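3.2 Bed coverings and surface relief

The second group of items in the survey consists of bed coverings in daily use. Households were asked which covering lay uppermost on the bed, how often it was washed, and whether it was removed at night or slept under. Of the 217 households that returned the questionnaire, 33 agreed to a home visit, and the measurements reported in this section come from those visits alone. All were made between the first frost and the end of the heating season, when the range of coverings in use was at its widest.

Coverings were sorted by surface relief into flat, ribbed and patterned. A covering was classed as patterned if its raised areas formed closed shapes that repeated across the fabric. Earlier work by Hermans and Dierckx used a single class for all textured fabrics, and we found this too coarse. Ribbed fabrics shed lint along one direction when brushed, while patterned fabrics hold it in the hollows between raised areas. The two behave differently under the tape-lift method and should be reported apart.

Tape lifts were taken from the centre of the bed and from a point near the foot. Each strip was pressed with the flat of the hand, lifted in one motion and placed on a clear backing sheet. Strips that wrinkled during lifting were discarded and a new strip was taken beside the first. The colour of the covering was recorded against a printed grey scale for white and near-white fabrics, and in plain words for all others. 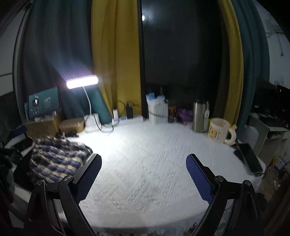 Figure 4. Patterned covering with a second textile on the bed.

Lint transfer between textiles proved harder to treat than lint shed by the covering itself. In the Gronent visits it was common for a bed to carry a loose blanket as well as the main covering, and the fibres of one were regularly found on the other. Dark fibres on a pale ground are easy to assign; pale fibres are not. The pairing in Figure 4 shows both sides of the problem: the bedspread is white with raised diamonds and zigzag lines, and the bunched blanket on it is checked in navy blue, pale yellow and white. A navy fibre lifted from such a bedspread can be assigned to the blanket by eye, but a white one could belong to either textile. We therefore report transfer for coloured fibres only and treat the result as a lower bound.

Uneven lighting was a further source of error in grading whiteness. A white covering read under window light will often grade one step darker on the side away from the window, and relief makes this worse by adding small shadows. Van Wijk proposed averaging readings over the whole bed. We tried this in the first 11 homes and found that two readers still disagreed on patterned fabrics more often than on flat ones. For the remaining visits the grey scale was laid directly on the fabric and read at the brightest point -- a simple change, but one that brought the two readers into closer agreement.

Washing history was taken from the householder's own account and was not checked. Most could name the last wash to within a few days for sheets, but not for the uppermost covering. Where no date could be given, the item was left out of the wash-interval analysis and kept in all others. The effect of fabric softener is taken up in Section 3.3.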